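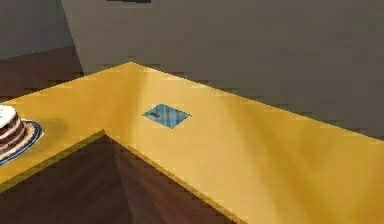
Figure 1. A rendered kitchen start state: a flat blue object on a yellow countertop, cake at left.

Notes 11: Pretraining in simulated kitchens, and what the numbers let you say

Read before the lab. The lab sheet assumes you have, and it is not patient.

1. The setup

Last time we trained a policy on real demonstrations only. We had 146 of them, all collected by Kenta Hattori over most of October, all in one kitchen. The policy learned that kitchen very well. Move the same task to a different counter and it reached for where the object used to be.

The method this week is called Brarkeck in the course code. The idea is old and the name is worse. We generate many simulated episodes with the counters, walls, props and lighting changed between them, pretrain on those, then finetune on the real ones. Our simulated set has 2578 episodes. Figure 1 shows one such kitchen, with the corner counter layout.

Look at the rendering quality before you get excited. The edge of the plate is pixelated and the shading is soft all over. If you had to say what the blue thing is, you would hedge: a card, a booklet, maybe a phone. The policy sees the same pixels and has no option to hedge. Keep this in mind for section 3.

2. What gets randomized

Counter color and shape, wall color, object pose, camera pose, and which props are lying around. Props are never the target. In the figure the cake is a prop, so the correct behavior toward it is none at all. Early versions of the policy were strongly drawn to props, and you will meet this failure in the lab.

What does not get randomized: friction, object mass, and the delay between command and motion. We left these fixed on purpose so there would be something for you to fix in Assignment 4.

3. The result

We ran 22 real trials in a kitchen that appears in neither dataset. The policy trained on real data alone succeeded in two. The pretrained and finetuned policy succeeded in 11.

Half is a large improvement on two. It is also half. Before writing "robust" in your report, consider the following.

Both policies were tested on the same starting poses, so compare them pose by pose. A plain difference of the two rates throws that pairing away.

All trials used one kitchen. Twenty-two trials in one kitchen tell you a fair amount about that kitchen. They say very little about kitchens.

Most of the remaining failures were grasps on flat objects. The gripper arrived over the right spot and closed slightly too high. More wall colors will not help with that. Better contact modeling might, and so might a wrist camera view with enough resolution to show where the object stops and the counter starts.

4. For the lab

Bring your answer to this, in writing, half a page at most: if you could add either 146 more real demonstrations or another 2578 simulated ones, which would you pick, and what measurement would change your mind? "Both" has been submitted in past years. It got the mark you would expect.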